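Subject: Re: [bivon-hardware] Processor back in the socket, machine 784

Hello all,

I am sorry for the slow answer. The question from Bianca deserves more than two lines, and I wanted first to have the tower open and lying on its side, so that I don't write from memory. I put the pictures before the quoted message. In the second and third the socket is empty, and in the fourth the processor is in it, with the load plate still up.

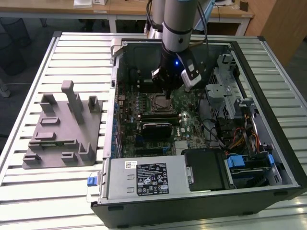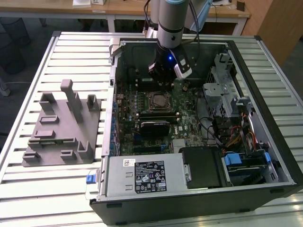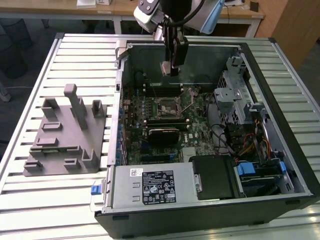
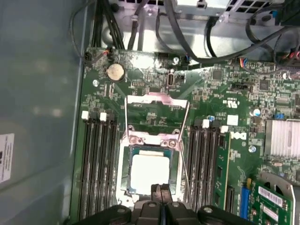
Bianca Preda wrote:

> Dear list,
>
> I am going to take the processor out of machine 784 and put in the one from 793, which has a dead power supply. I have changed memory and disks many times but never a processor, and I am nervous about the pins. My questions:
>
> Do I need to take the motherboard out of the case, or can I work with everything in place?
>
> How much force is normal on the lever? I tried it once on an old board and it felt like something would break, so I stopped.
>
> Is it necessary to disconnect all the power cables? They are in a thick bundle and I am afraid that I will not remember where they go.
>
> Regards,
> Bianca

The board can stay where it is. With the tower on its side and the panel removed, you come to the socket straight from above, and everything is held flat by the case itself. I would take the board out only if a screw or a standoff is damaged. What you do have to remove is the cooler, and that is the part which takes patience. Loosen its screws a little at a time, going across from corner to corner. If the old paste is hard, turn the cooler gently left and right before you lift. Don't pull straight up with force.

About the cables: disconnect the mains cable from the wall, press the power button for a few seconds, and leave the inside bundle connected. You need only to move it. On this type of case the yellow, red and black wires come around near the drive cage, and they like to fall back toward the board. I hold them with a strip of soft tape on the cage. The one plug you must pull is the fan of the cooler. Take a photo of it first with your phone.

Now the lever. Yes, there is real resistance, and it can make an unpleasant small noise when it closes. Opening goes like so: press the lever down, move it a little outward from under its hook, and let it come up slowly with your finger on it. Then the load plate can be raised. Keep the plate fully open while you work. I have seen people hold it half open with the thumb, and then it falls on the processor or, much worse, on the pins.

Before you lift the old processor, look for the small notches in its sides and the small triangle in one corner. Compare them with the socket. Take the processor by the edges only, lift it vertically, and put it in a plastic tray or on antistatic foam with the contacts protected. From this moment the pins in the socket are open to the air, so please have the other processor ready and cleaned on the table before you start. No sleeves, no cloth, no tissue near the socket. If you must leave the room, put the plastic socket cover on.

To put the new one in, hold it level above the socket, match the notches, and let it down. It needs no pressure. If it lies flat, it is correct. If one corner stands up, lift it again vertically and look. Never slide it to "find" the place. Then the plate comes down, the lever follows, and only the lever should need force.

Zhiqiang Cai reminded me of one more thing, which I had forgotten to write in April: check that the board of 784 accepts the processor from 793 before you open anything. Two towers can look the same from outside and still need a different BIOS version. Write down the processor name from the BIOS screen of both machines, if 793 can start with a borrowed power supply, and look in the support list for the board.

For the first start I use one memory module only and no extra card, if the board has its own video output. If the machine is silent, I take the module out and seat it again before I suspect the processor. In my experience it is the memory 3 times out of 4 – one pushes the board a little when fixing the cooler, and a module that was not fully in its latch comes loose. Some boards also have preferred slots when only one module is present, so read the manual for that.

Paste: a small amount in the middle, the size of a pea or less. Clean both surfaces with isopropyl alcohol and a cloth without fibers, and do the cleaning of the processor away from the socket. The tube marked Munasinghe in the gray drawer is old and has become dry, please take the other one.

Vasilică Neagu has the second set of long screwdrivers in Randau. I can bring mine to Rostosberg if his are in use, but I would need to know it the evening before. Ileana Avram, do you still want the heatsink from 793? If yes, please tell Bianca before she puts it in the box for metal.

Bianca, if the screws of the cooler don't want to move, stop there and write to me.

Best regards,
Ottó Szabó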